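Preguntas frecuentes del taller de reparación de Penville

¿Tengo que saber algo de electrónica para venir?
¡Para nada! Hay gente que llega sin haber cogido nunca un destornillador y sale con la tostadora bajo el brazo y unas ganas tremendas de abrir la aspiradora.

¿Qué puedo traer?
Pequeños electrodomésticos, lámparas, radios, juguetes, ordenadores de sobremesa... Lo que puedas cargar tú solo. Microondas no, por favor. 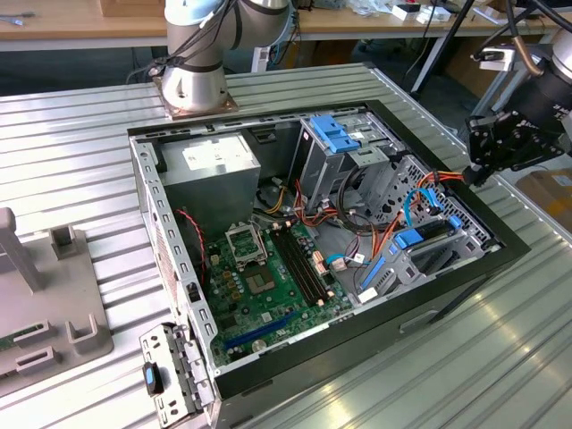

Kristof Goossens
Coordinador del taller

¿Cuánto cuesta?
La entrada es gratuita y los repuestos se pagan a precio de coste. Si quieres usar la máquina de coser industrial (¡es una maravilla!), son 2 euros.

¿Puedo traer a mis hijos?
Claro que sí, a partir de los 8 años y siempre con un adulto. Les encanta desmontar cosas, y a nosotros verlos.

¿Hay que reservar?
Sí, escríbenos con 7 días de antelación y cuéntanos qué le pasa al aparato. La próxima sesión es el 21 de abril en la sala Wadside, entrando por el patio.

¿Y si no tiene arreglo?
Guardamos las piezas que sirvan, si tú quieres, y el resto lo llevas al punto limpio.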